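Folding waffle tea towels so the edges line up - is the cloth cover to blame?

I've got a stack of white tea towels with blue stripes and I can't get a square fold out of any of them. A mate reckons the blue cover on the bench is dragging at the cloth. I'm not convinced. Has anyone tested this, or is it one of those things people repeat? 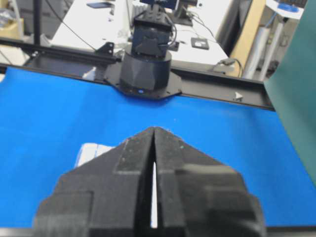

Adom Acheampong
Member, Folldale Home Help

For what it's worth, the cover is smooth and flat apart from a bit of creasing on the right. I've wasted 10 minutes a towel on this.

Oltmanns
Helpful member, 94 replies

I doubt it's the cover. Waffle weave stretches on the bias, so if you lift by one corner the whole thing skews before it lands. Hold it up by two corners along a short side, let it hang, and look at the stripes. If they tilt, shift your grip until they're level. 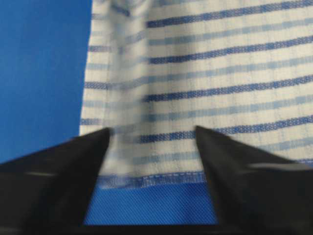
1 min read

Dark stripe, light stripe, dark stripe - you've got a ruler woven in, so use it. Match dark to dark when you bring the halves together and ignore the hem, because plenty of tea towels are hemmed crooked from the factory. I'd want to see one measured before blaming anything else.

Velex
New member

Just iron them. Or buy heavier ones, 500 gsm, mine are great.

Adom Acheampong

Not buying new towels to fix a fold. The stripe idea I'll try, though I still get a ripple wherever the corner is pinched.
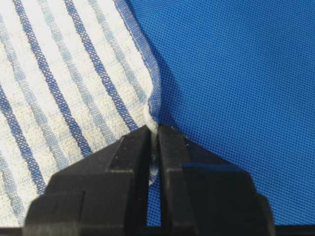 Last edited in January

Oltmanns

Pinch less of it, then smooth from the middle out. Ironing won't help if it's folded off-square to start with.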